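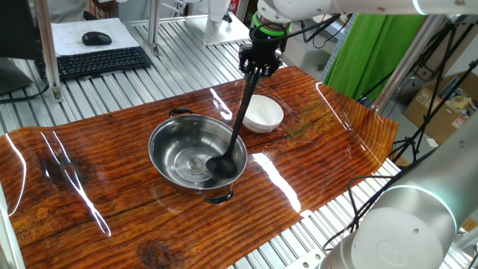 Ladle and stainless steel pot.

The Bellau Open Lecture Library has added 28 slide sets to its earth science shelf. All are free to view and download. A short thread on what is new and how to find it. 1/9

The largest group covers groundwater. The opening set, "Where Wells Get Their Water," needs no math beyond simple fractions and is suited to first-year students. 2/9

Two sets on river ice follow. The first explains how ice forms along slow banks. The second looks at spring breakup on the Oltudon River and includes gauge readings for March. Readers should begin with the first set - the second uses its terms without defining them. 3/9

The Kaufmann soil series is now complete. Lecture 7, on clay minerals, was missing its final slides in the previous release. The full version has replaced it under the same title. 4/9

Also new: "Reading a Tide Table," a set of 80 slides prepared for the Trorkance coastal course. It is long. Instructors may wish to divide it at the section on neap tides, where the worked problems begin. 5/9

Search has been changed. Entries may now be sorted by course level, by topic and by date of upload. Searches for a lecture number alone will return results from every course, so please add a word from the title. 6/9

Speaker notes are included where the lecturer supplied them. Sets without notes are marked "slides only" in the listing. The Library does not write notes on a lecturer's behalf. 7/9

Corrections are welcome. Please give the title of the set and the slide number, and keep each message under 2,000 characters. Questions about grades or course enrollment should go to the department concerned - the Library holds no student records. 8/9

The older glacier sets remain available under their former titles while new versions are under review. Links in existing course pages will continue to work. Posted Friday, April 12, 2019. 9/9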